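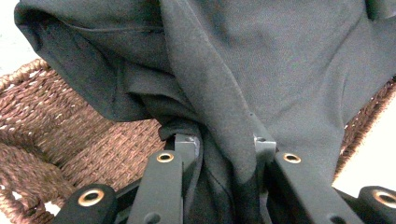
PRADELARD HOUSE
Laundry and Garment Room: Monthly Inspection Checklist
Sheet 144. Inspection carried out on Friday, 9.30 am to 11.15 am.

Scope

This checklist covers the handling, inspection and storage of residents' clothing, with particular attention to sweatshirts, hooded tops and other heavy knitwear. It is to be completed by the duty supervisor and kept in the garment room folder until the next inspection. Each item is marked Satisfactory, Action required or Not applicable. A comment must be entered wherever action is required.

Section A. Room and floor

A1. Floor clear of clothing, hangers and trailing cables.
Satisfactory.

A2. Walkway between the sorting table and the dryers unobstructed.
Action required. Two Bomo crates had been left beside the second dryer. Moved during the inspection. Crates are to be returned to the rack at the end of each shift.

A3. Lighting adequate for the inspection of dark fabrics.
Action required. Seams on black and charcoal garments could not be read clearly at the far end of the table. Lamp 273 to be replaced.

A4. Fire door closes fully and is not wedged.
Satisfactory.

Section B. Dryers

B1. Lint filters cleaned after every load and the log initialled.
Action required. Initials missing for two loads. Fleece-backed garments shed heavily and the filter must be cleared each time they are dried.

B2. Cool-down cycle completed before unloading.
Satisfactory.

B3. Dryers not left running when the room is locked.
Satisfactory.

Section C. Garments before folding

C1. Pockets emptied and turned out.
Action required. A lighter was found in the front pocket of a hooded top. Pockets are to be checked before washing and again before folding. Staff should look before putting a hand into a pocket.

C2. Drawcords present, level at both ends and free of hard knots.
Satisfactory.

C3. Seams and hems examined for open stitching.
Action required. One cuff seam open, garment 959. Sent to Boychuk Repairs. Where a hem has rolled over on itself it should be opened flat before the stitching is judged.

C4. Garment fully dry at the thickest points (hems, cuffs, hood seams).
Satisfactory. Heavy knit holds water in its folds. Shake the garment out and feel the doubled edges before it goes on the shelf.

C5. Garments lifted with support beneath the weight of the cloth.
Action required. Several tops were being pulled from the pile by a small pinch of fabric. This stretches the knit and drags down the garments beside it. Take hold at both shoulders.

Section D. Storage

D1. Arkitz shelving secured to the wall and level.
Satisfactory.

D2. Heavy garments stored between knee and shoulder height.
Action required. Winter stock found on the top shelf. To be brought down before January.

D3. Step stool in sound condition, feet intact.
Satisfactory.

D4. Name labels legible and attached inside the neck.
Satisfactory. Spare labels are kept in the left-hand drawer.

Overall result: acceptable, subject to the actions listed. Items A3 and B1 are to be completed within the week. Item C1 will be raised at the next shift briefing.

Signed: Duty Supervisor

Comments

laundry_nights
Could C5 be put up on the wall by the table? New starters do not see this folder.

Second Floor Office
Regarding A2, the rack was full on the evening in question. Please could we have another one or send the old crates back to stores.

m.t.
The lamp has been ordered. Until then please bring dark items to the window end for the seam check.

laundry_nights
Noted, thank you. Garment 959 is back from repair and the cuff looks fine.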